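オデレッティ研究所の一般公開に行ってきた

06/01/2024
カテゴリ：見学記

うちの食洗機は、皿を入れるところと出すところを人間がやる契約になっている。洗濯機も同じで、畳む話になると急に黙る。そういう家に住んでいるので、オデレッティ研究所の公開日の案内に「家事はどこまで機械に任せられるか」とあるのを見て、すぐ申し込んだ。定員30名、所要時間は説明込みで3時間。スリッパは持参だった。

受付と最初の説明

受付は人間だった。名札も人間が手で書いていた。私の名前は一画足りなかったが、そのまま一日過ごした。

案内役はフリアン・アリエタさん。腕組みをしながら、できないことから先に話す人で、これは信用できる。「洗濯物は敵です。布は毎回ちがう形で出てきますから」。会場の何人かが深くうなずいた。私もうなずいた。

タオル畳み

最初の実演はプランソープという名の双腕機で、フェイスタオルを畳む。1枚に18分かかった。途中で角をつかみそこね、いったん全部広げてやり直すところなど、身につまされるものがある。できあがりは少し斜めだったが、うちの棚に入っているものより整っていたのは認めないといけない。

隣にいた男性が「うちの息子より早い」とつぶやいた。息子さんの年齢は聞きそびれた。

棚の補充

次は店舗を模した一角で、ベッチャーという台車型の機械が缶詰を棚に並べていた。こちらは速い。缶は丸くて硬くて、どれも同じ形をしている。機械にとっては理想の客だろう。ラベルを前に向けるところまできちんとやる。

ところが袋入りのスナックに替わったとたん、動きが目に見えて慎重になった。つまむ、止まる、考える（ように見える）、置く、倒れる。倒れた袋を直したのは係の人で、その手際のよさに小さな拍手が起きた。機械の実演会でいちばん拍手をもらったのは、たぶんあの人だと思う。

質疑では「いつ買えますか」という質問が出た。アリエタさんの答えは「値段を聞いたら、いつかは聞きたくなくなりますよ」。値段も聞けずじまいである。

お手本を集める仕事

いちばん面白かったのは後半、カンデラ・サルセドさんの話だった。機械に物のつかみ方を教えるには、人間のお手本が要る。研究所では、手で持てるグリッパーを人が握って作業し、それをカメラで記録している。トングを持った人間が、トングになるべき機械のために働いているようなものだ。ステストソープと呼ばれるこの記録集には3466件が入っているそうで、来年の3月にはもっと増やしたいとのことだった。

記録の場所は、研究室の白い机ばかりではないという。ふつうの家のテーブルは散らかっていて、柄があって、余計な物が載っている。機械が本当に働くことになるのはそっちなので、そっちで集める。理屈はわかる。わかるが、自分の家のテーブルを差し出すかと言われると、まず片付けたくなる。それでは駄目なのだそうだ。

果物や木の実をより分けるような仕事は、人間なら電話をしながらでもできる。丸くてつるつるしたもの、しわの寄ったナツメのようなもの、平たいかけら。どれも小さくて、つまみ方がそれぞれちがう。缶詰の棚であれだけ得意げだったベッチャーを、ここに連れてきて座らせてみたい。

しかもテーブルクロスが意地悪である。本物の隣にオレンジの輪切りが印刷してあり、さくらんぼもあれば、パイナップルもある。カクテルまで印刷してある。人間でも疲れた晩なら一度は手を伸ばすだろう。印刷のさくらんぼに手を出さないことは、立派な家事能力のひとつに数えていいと思う。

サルセドさんによると、つまむ力の加減もまだ難しい。強ければつぶれるし、弱ければ転がる。参加者も手持ちのグリッパーを試させてもらえたので、私もミニトマトを相手に15回挑戦した。成績は書かない。トマトは係の人が引き取ってくれた。

手元の黒い爪の先は紺色のギザギザしたパッドで、向こうの一台には「DAS」の文字と緑のランプ。段ボールの上にも、縁が金色の浅い箱の中にも、まだ仕事はある。
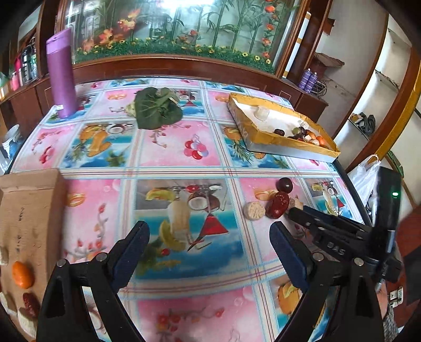

これから行く人へ

次回の公開日は未定で、申し込みは研究所の窓口のみ。駅からの坂がきついので、歩きやすい靴で。売店はなく、飲み物の自販機が玄関の脇に一台ある。硬貨しか受け付けず、私の百円玉は二度戻ってきた。

帰宅後、洗濯物は自分で畳んだ。1枚18分はかからなかったが、枚数が多かった。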